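Washing and drying raw-ish denim without losing length or getting crease lines
Laundry and Fabric Care > Cotton and Denim

Posted by Ketsara Bunnag

I have several pairs of medium-weight 100% cotton jeans, unsanforized as far as I can tell from the label, which is in Thai and partly worn off. After four washes the inseam on the newest pair is 14 mm shorter than when I bought it. I also get pale lines running down the legs that do not match where the fabric bends when I wear them. They look like abrasion marks.

Current process: front loader, cotton program, 800 rpm final spin, jeans right side out, two pairs per load with towels. Detergent is Ilard powder at the dose on the box. I tumble dry on medium until the machine stops, then fold lengthwise and stack on a shelf. 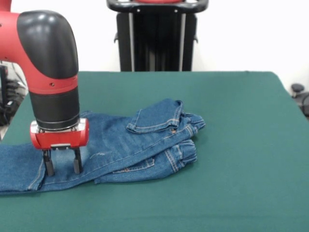 Blue jeans, folded.

What I want to know:
1. Is the length loss from the wash or from the dryer?
2. Are the pale lines caused by the spin, and would a slower spin help?
3. Does folding matter at all?

I have searched older threads and most of them end in an argument about freezing jeans. I am not going to freeze them.

Posted by Samran Kaewkla

Dryer. Stop using it. Cold wash, hang them up.

Posted by Oranuch Wannasri

Taking your points in order.

Length loss. Cotton yarn is under tension when it is woven and finished. Water and heat let it relax, and the tumbling action of a dryer compacts it further. Unsanforized denim loses most of its length in the first hot soak, then a smaller amount over the next few cycles. If you lost 14 mm over four washes, part of that was going to happen regardless. The dryer adds to it and keeps adding to it. Measure the inseam before and after the wash, then again after drying. Measure flat, from the crotch seam to the hem, with the leg smoothed by hand but not pulled. Do this for two cycles and you will have your own numbers.

Some of it can be recovered. While the jeans are damp, hold the waistband in one hand and the hem in the other and pull firmly along the inseam, then along the outseam. Do not pull by the belt loops. They are held with a bar tack at each end and the tack will tear a hole in the waistband before the loop fails.
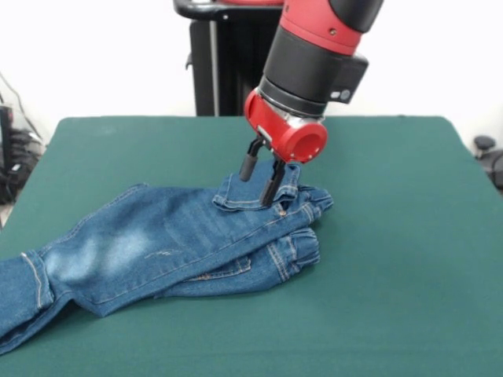 Should the zipper be open or closed in the wash?
Closed, with the button fastened. An open zipper has exposed teeth that scrape neighboring fabric, and the fly can twist and set that way when it dries.

I put that in because it comes up under every denim thread here.

Pale lines. These are wash creases. Indigo sits mostly on the outside of the yarn, so wherever the cloth is held in a hard fold and rubbed, the white core shows. It happens mainly during the wash itself, when a packed drum keeps the legs in one position. The spin makes it worse by pressing the fold flat. Changes I would make:

Turn them inside out. The dye loss moves to the side you do not see.
Take out the towels. Terry is abrasive and it also takes up the room the legs need to shift.
Fill the drum about half full.
Drop the spin to 600 rpm. Expect a longer drying time, especially at the pocket bags and the waistband.
Use liquid detergent, or dissolve the powder first. Undissolved grains caught in a fold act as a mild scouring agent. I do not know the Ilard powder, but this applies to powders in general.

Lines that are already there will not go away. They become less obvious as the rest of the leg fades.

Folding. It matters very little if the jeans are fully dry. Check the waistband and the coin pocket with the back of your hand. If either feels cool, leave them out overnight. Folding lengthwise with the back pockets outward is fine. I change which edge the fold falls on every so often, mainly out of habit.

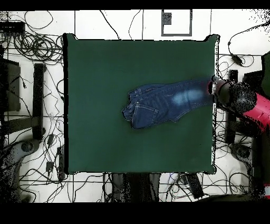 Jeans on a green cloth, with a back pocket and tan stitching showing.

Posted by Océane Carrier

Agree with most of the above, with one correction. Slower spin is not automatically gentler. My Vovum washer rebalances repeatedly at low speed when there is a single heavy item in it, and the jeans end up wadded against one side for several minutes. Two pairs of similar weight spin better than one. If your machine does this, wash in pairs and leave the speed where it is.

On drying, hang from the hem with the waistband down. The weight of the wet waistband keeps some tension on the legs while they dry. Use wide clips, and put them on the side seams, where the cloth is thickest. Keep them out of direct sun. In April on my balcony a pair hung from morning to 4 p.m. came in visibly lighter on the outward side.

Posted by Ketsara Bunnag

Measured one cycle as suggested. Wash only, inside out, no towels, 600 rpm: 3 mm lost. I pulled the legs while damp and got 2 mm of that back. The second pair went in the dryer as before and lost 5 mm in total. They are different brands, so I do not consider this a fair comparison, but I have stopped using the dryer for denim. Will repeat with liquid detergent when the box is finished.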